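브라간사(Bragança) 구시가지의 공영주차장 요금 체계가 3월부터 바뀐다. 시 의회는 일요일 저녁까지 접수한 주민 의견을 반영해 최종안을 확정했으며, 성곽 아래쪽과 시장 주변의 노상 주차면 897면이 대상이라고 밝혔다.

지금까지 이 구역의 노상 주차는 평일 낮에만 요금을 받았고, 저녁과 주말에는 무료였다. 그러다 보니 금요일 오후에 세운 차가 월요일 아침까지 그대로 있는 경우가 많아, 주말 장사를 하는 상점과 식당에서 손님이 차를 댈 곳이 없다는 민원이 이어졌다. 구시가지 안쪽은 길이 좁아 새 주차장을 지을 땅도 마땅치 않다.

## 무엇이 달라지나

새 체계에서는 한 자리에 연속으로 주차할 수 있는 시간이 3시간으로 제한된다. 제한 시간을 넘기면 추가 요금 없이 경고장이 먼저 붙고, 같은 차량이 다시 적발되면 과태료가 나간다. 토요일 오전도 유료 시간에 들어간다. 일요일과 공휴일은 지금처럼 무료다.

요금은 두 구역으로 나뉜다. 시장과 우체국이 있는 안쪽 구역이 조금 비싸고, 강변 쪽 바깥 구역은 현행 요금을 유지한다. 구역 경계는 표지판 색으로 구분한다. 안쪽은 파란색, 바깥쪽은 초록색이다. 두 구역의 경계가 되는 길에서는 길 양편의 요금이 서로 다를 수 있으므로 차를 댄 쪽의 표지판을 보아야 한다.

거주자 주차증은 그대로 쓸 수 있다. 다만 한 세대에 나오는 주차증이 최대 2장으로 제한된다. 이미 그보다 많이 받은 세대는 유효기간이 끝날 때까지 모두 사용할 수 있고, 갱신할 때 수를 맞춘다. 세입자도 임대차 계약서를 내면 집주인의 동의서 없이 신청할 수 있게 됐다. 기존에는 동의서를 받지 못해 신청을 포기하는 사례가 있었다.

## 정산기와 앱

동전만 받던 낡은 정산기는 카드와 동전을 모두 쓸 수 있는 기종으로 교체된다. 공급사는 나클리(Narkley)로, 설치와 3년간의 유지보수를 함께 맡는다. 교체 작업은 시장 쪽에서 시작해 성곽 방향으로 진행하며, 작업 중인 길에서는 가까운 다른 정산기를 이용해야 한다. 정산기가 고장 났을 때는 기계에 적힌 번호로 전화해 차량 번호를 알리면 그날은 단속 대상에서 빠진다.

휴대전화 결제는 푸보델(Puvodell) 앱으로 한다. 차량 번호를 등록한 뒤 구역 번호를 입력하면 되고, 예정보다 일찍 차를 빼면 남은 시간만큼의 요금이 계정에 적립된다. 적립금은 현금으로 돌려받을 수 없으며 다음 주차 때 자동으로 차감된다. 앱을 쓰더라도 최대 주차 시간은 같다. 시는 앱 사용 수수료를 운전자에게 따로 물리지 않기로 했다.

종이 영수증을 앞유리 안쪽에 올려두는 방식은 없어진다. 단속원은 차량 번호로 결제 여부를 조회한다. 번호를 잘못 입력한 경우에는 결제 내역을 가지고 이의신청을 할 수 있고, 한 글자 차이의 단순 오타는 첫 회에 한해 과태료를 취소해 준다. 렌터카 이용자도 같은 절차를 따르지만, 이의신청서에 대여 계약서 사본을 붙여야 한다.

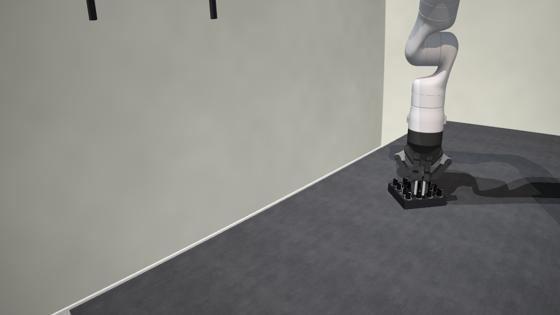
## 상인과 주민 반응

시장 상인들은 대체로 시간제한을 반기는 분위기다. 장을 보러 온 사람이 빈자리를 찾아 몇 바퀴씩 돌다가 외곽 마트로 가 버리는 일이 줄어들 것이라는 기대가 있다. 반면 식당 업주들은 점심 손님이 식사를 마치고 구시가지를 둘러보기에는 시간이 빠듯하다며, 제한을 한 시간 더 늘려 달라는 의견을 냈다. 이 의견은 최종안에 들어가지 않았다.

성곽 아래 주택가에서는 바깥 구역 너머의 무료 골목으로 차가 몰릴 것이라는 우려가 나온다. 시는 시행 뒤 골목별 주차 상황을 조사해 필요하면 거주자 전용 구간을 넓히겠다고 했지만, 조사 시기는 정하지 않았다.

비슷한 제도를 먼저 도입한 새러드브리지(Saradbridge)에서는 시행 초기에 이의신청이 몰려 처리가 늦어졌다. 브라간사시는 이 사례를 참고해 첫 2주를 계도 기간으로 두고, 이 기간에는 과태료 없이 안내문만 붙이기로 했다. 요금은 계도 기간에도 내야 한다.

거주자 주차증 신청은 시청 민원실과 시 홈페이지에서 받는다. 민원실은 오전 9시에 문을 열며, 신분증과 차량등록증을 지참해야 한다. 구역 지도는 민원실과 시장 입구 안내판에서 볼 수 있다.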